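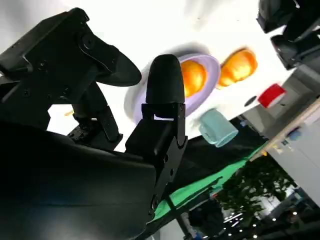

**Can a machine clear a kitchen table yet?**

Hello everyone. I have a small guest house and every morning there are plates, mugs and fruit to put away. I read that robot arms can do this now. Is it true, or must I wait some more years? My budget is 2000 dollars.

*Famik, February 2020*

**Dritura**

For 2000 dollars, I would wait. I work with arms in a packaging shop and they are very good when each piece comes in the same place. A breakfast table is different every day. An orange on a plate is not so difficult, it is round and a bit soft. A mug lying on its side is harder, as the grip must come from a good angle and then turn it upright. Our arm needed 3 weeks of adjusting for one new box – and a box is a simple shape.

**Berisha**

just buy a dishwasher mate

**Plurero**

I agree with Dritura in general, but small hobby arms exist from 700 dollars. They can lift an orange if you show them where it is. I would not give them my good cups. Check also the weight limit, because a full mug is too heavy for many of them.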